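**Freundschaftsspiel mit 19 Spielern - geht das?**

*Hatsue Noguchi*

Hallo zusammen, ich betreue in Huritz eine Jugendmannschaft. Im Mai spielen wir das letzte Freundschaftsspiel vor dem Turnier, gegen die Mannschaft aus Karkum. Ich habe 19 Spieler und möchte gern, dass alle spielen. Darf ich bei einem Freundschaftsspiel beliebig oft wechseln, oder gilt die gleiche Grenze wie in der Liga? Unser Platz ist nur bis 19 Uhr frei, eine lange Diskussion am Spielfeldrand wäre also schlecht.

*Takeshi Kubo*

Bei uns hat immer der Trainer entschieden. Einfach machen.

*Shigeru Sasaki*

So einfach würde ich es nicht sagen. Bei Freundschaftsspielen können sich meistens beide Vereine über die Zahl der Wechsel einigen, aber das hängt von Ihrem Verband ab. Bitte lesen Sie zuerst dort die Bestimmungen für die Jugend nach. 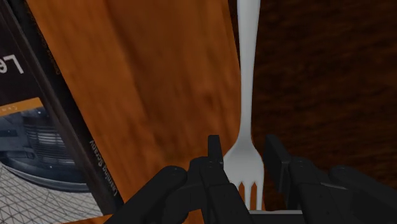 *Der dunkle Einband mit dem orangen Streifen*

Danach schreiben Sie dem Trainer von Karkum eine kurze Nachricht und nennen die gewünschte Zahl. Auch der Schiedsrichter muss es vor dem Anpfiff wissen. Fragen Sie ihn gleich, ob ausgewechselte Spieler wieder auf das Feld dürfen - das ist eine eigene Regel und wird oft vergessen. Wir hatten einmal nur 5 Wechsel vereinbart, und am Ende waren zwei Eltern sehr böse auf mich.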